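Search this blog
Go

Open day at Prostholm, finally wrote it up

November 2019

Typing this fast before I have to leave again. Went to the Prostholm open day this morning. Robots, mostly hands. They do the grabbing end of things, grippers and fingers and the software that decides when to squeeze. I signed up in March when they first announced it, then it got moved twice, then I forgot, then the reminder email came and I almost deleted it.

Parking was bad. Go early if they do it again. I ended up behind the tile warehouse and walked.

Badge, coffee, a paper map that had the second floor printed upside down. They split us into groups by the color of the sticker on the badge. Mine was yellow. Yellow got the noisy hall first.

The noisy hall

Big arms moving crates. Loud, fast, behind a fence. Fine. I've seen that kind of thing before and so has anybody who ever watched a car commercial. The one that got me was the Ngcobo cell at the far end, which sorts mixed parts out of a bin. 129 different part types in the library, according to the sign. It would go in, think, go in again, come up with a bracket. Then it dropped the bracket. Then it got it. The kids up front cheered louder for the drop than for the pick.

Asked the operator how long they'd been setting that one up. 21 weeks. Most of it lighting, she said. Shiny parts under shiny lamps. I belive it.

Lunch

Sandwiches ran out. There were 200 of us signed up and I think they catered for half. I had a granola bar in my coat so whatever. Talked to a guy in line who repairs vending machines and he had better questions than I did all day. He wanted to know what a finger pad costs and how many picks you get before you swap it. Good question. The answer was "depends", with a lot of hand waving.

The talk

Skipped the first one (funding). Stayed for the second, on a project called Rindura. The idea is you don't program the robot to pick something up, you show it, over and over, with a tool you hold yourself that has the same kind of fingers. Camera on the tool. Pick, place, reset, again. Then all of that goes into training. The speaker was good, no fluff, ran out of time with 9 slides left and just flipped through them at top speed. One of them was a chart I'd really have liked to read.

Somebody asked why not use a normal glove. Short version of the answer: a glove has five fingers and the robot has two, so you spend all your time translating. OK. Makes sense to me.

Upstairs, hand-held grippers

Best part of the day, and it was the smallest room. White tables, people with tools in their hands, and everyday stuff to pick up. Not brackets. Stuff out of your pockets.

I got a turn. It's harder than it looks!! You squeeze and the jaws close but your eyes are in the wrong place, you keep wanting to lean over and look from the side. And flat things are awful. A phone case is a mean little object for two fingers, hardly any height to it. My first try I pushed it clear accross the table. Second try too. Third one I got an edge.

They had the view from the tool up on a screen so everybody waiting could follow along, which was great for them and less great for me.

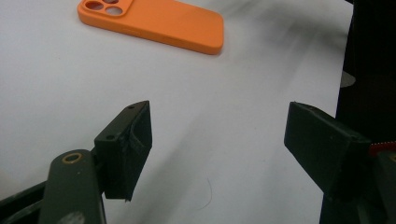
Stuff I want to look up later

- Sastedura, the company that had the little table by the stairs. Soft finger pads. I took a card and now can't find the card.
- How do they wear the fingers in? The left one in that view is chewed up on the gripping side, rough, layer lines torn, and the right one looks a lot smoother. Does the training care about that? Forgot to ask. Annoyed.
- Whether Rindura puts any of the recordings out in public. The speaker said "next year" in the voice people use for next year.
- Printing a pair of fingers myself. I have the printer. I do not have the time.

Would I go again, yes. Eat first. Skip the funding talk. Go straight upstairs if your sticker lets you, the line for the hand-held ones was out the door by two.

More when I've dug up my notes, I wrote half of them on the map and the map is in the car.

Contact | Copyright 2019, all rights reserved | Back to top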